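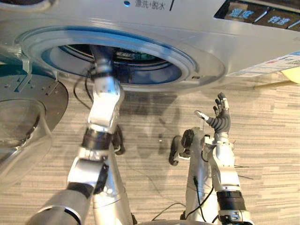

보도자료 | 생활로봇

헬트니스, 양팔 가사로봇 '스칼리코' 세탁 패키지 예약 접수 시작

2025-03-18 | 글 필리파 마갈량이스(헬트니스 제품홍보)

안녕하세요, 헬트니스에서 스칼리코 소식을 전하는 필리파입니다. 드디어 이 메일을 보내네요! 저희 팀이 지난 11월부터 붙들고 있던 세탁 패키지가 오늘부터 예약을 받습니다.

스칼리코를 이미 아시는 분들은 "그래서 빨래는 언제 돼요?" 하고 제일 많이 물어보셨어요. 저도 사내에서 똑같이 물어보고 다녔고요(개발팀 여러분, 죄송합니다). 이번 패키지에는 드럼세탁기 문을 열고 닫는 동작, 드럼 안에 손을 넣어 빨래를 꺼내는 동작, 꺼낸 빨래를 바구니에 옮기는 동작이 들어갑니다. 한 손이 드럼 안으로 들어가 있는 동안 다른 손은 밖에서 펼친 채 기다렸다가 빨래를 넘겨받는데, 저는 이 대목이 제일 좋아요. 진짜 집안일 하는 사람 같거든요.

세탁기를 새로 사실 필요는 없습니다. 앞쪽에 둥근 문이 달린 제품이면 되고, 표시 언어도 가리지 않아요. '漂洗+脱水'(헹굼+탈수)나 '温度'(온도), '转速'(회전수)처럼 중국어로 적힌 패널도 읽습니다. 다만 뚜껑이 위로 열리는 통돌이는 아직 안 돼요. 문의 주시기 전에 꼭 확인해 주세요!

동작 설계를 맡은 이라클리스 카라얀니스 팀장에게 뭐가 제일 어려웠는지 물었더니 이렇게 답했습니다. "드럼 안쪽이요. 어둡고 둥글고, 양말은 꼭 맨 뒤에 붙어 있어요. 손끝 감각에 시간을 가장 많이 썼습니다."

1차 물량은 75세트입니다. 기존 스칼리코 사용자는 소프트웨어와 손끝 커버만 받으시면 되고, 처음 구매하시는 분께는 본체와 함께 보내드려요. 보증 기간은 24개월, 설치 방문은 파트너사 니키스가 맡습니다. 방문 때 세탁기 위치와 바닥을 같이 봐 드리는데, 카펫 위에 세탁기를 두신 댁도 신청하실 수 있어요.

체험을 먼저 해보고 싶으신 분은 팔캉 전시장으로 오세요. 한 회에 여덟 분씩 모시고, 집에서 빨랫감을 가져오셔도 됩니다. 취재와 시연 일정은 저나 아르민두 파트리시우에게 연락 주시면 바로 잡아 드릴게요.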